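Drinks Dispensers for Hire and Home: Your Questions

Last updated Aug 7, 2020

We get asked the same things by people who are thinking of buying a pair of countertop dispensers for a buffet table, an office or a village hall. The brochures make it all sound very easy. We are less sure, and the answers below say where.

Do I need a dispenser at all?

Possibly not. If you serve drinks to the same few people every morning, a jug and a flask will do the job and go in the dishwasher afterwards. Dispensers earn their space when guests help themselves and you are busy elsewhere. If you only want one for a party in December, hire it. Most of the ones sold to us second-hand have been used twice and kept in a loft.

Is stainless steel really easier to keep clean?

It is easier to get clean. Keeping it clean is another matter. A polished base shows every fingerprint and every splash, and under bright lights it shows the cloth marks too. We have read plenty of claims about "wipe and go" finishes and have yet to meet one. Use warm water with a drop of washing-up liquid, rinse, and dry straight away with a soft cloth. Brushed steel is more forgiving if you can find it.

Should I pick a dark container or a clear one?

Clear ones let you see how much is left, and guests like to know what they are getting. Dark ones hide the level, and they also hide the tide mark, which sellers seldom mention. If you buy a dark one, lift the lid and look inside with a torch before you put it away. Having one of each side by side is fine, though you will be asked which is which, so put a label on both.

What should I stand under the spout?

Whatever your guests will drink from, and try it before you pay. Published heights tend to be measured to the tip of the spout and take no account of the drip tray, so a tall cup that fits on paper may not fit at all. If you want to catch bits, a fine mesh strainer can rest on top of the cup. It works well enough for one person. For a queue it is slow and somebody will walk off with the strainer. 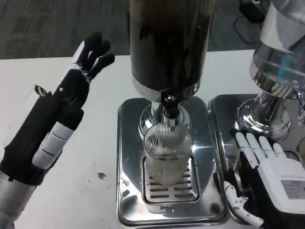

Measure the table as well. Two bases next to each other take up more room than you expect, and you need space on each side for a hand to reach in. Taps that stick out at the side want extra clearance or they get caught by sleeves.

Are the Tretano and the Sullero worth the difference in price?

We have tried both and would not pay it. The Sullero has a heavier base and a smoother tap. The Tretano drips a little if you let go too quickly. Against that, the Tretano's grate lifts out with one finger and the Sullero's has to be coaxed. Buy whichever you can get spare seals for. A dispenser without a seal is an ornament.

Can I put coffee through it?

Ask the maker which kind of coffee, and get the answer in writing. "Suitable for coffee" can mean brewed coffee, whole beans or ground coffee, and these are three different machines. A container that pours juice happily may clog with grounds. One that grinds beans should never have liquid poured in the top. We have seen listings that muddle all of them under the same heading.

How do I deal with ground coffee that gets everywhere?

Accept that some of it will. Grounds cling to anything with ridges, and fluted or ribbed parts are the worst for it. Do the dry work first: unplug if there is a plug, take out whatever comes out, tap it over a bin and go over the rest with a dry brush. A clean pastry brush costs less than the special ones and we can't tell them apart. Add water too early and you will be pushing brown paste along the slots with a cocktail stick.
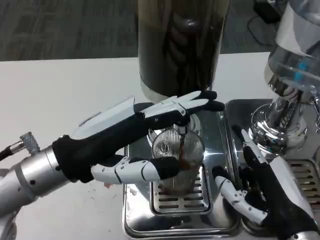 The grate comes next. Wash it separately, brush along the slots and hold it up to the light. Then do the tray or base underneath, and wipe the worktop last, otherwise you will wipe it again.

Will coffee stain a white table?

It depends on the surface and on how long you leave it. Wiped up at once, most spots come off a sealed top. Left overnight, they may not. Bicarbonate of soda mixed to a paste will shift a light mark, but test a corner first, as it can dull a shiny finish. We tried the Boutros stain remover on the same sort of mark and it did no better than the paste.

And the carpet?

Put the table somewhere else if you can. If you can't, lay a mat and keep leads where feet won't find them.

How often should it have a full clean?

Daily if it holds anything with milk, fruit or sugar in it. For a grinder in regular use, brush it out each day and take it apart weekly. Bonov's leaflet says to strip theirs down after 300 cups, which supposes that you are keeping a tally. A thorough clean takes us almost 20 minutes, including the drying.

Do you sell cleaning kits?

No. A brush, a cloth and washing-up liquid will do.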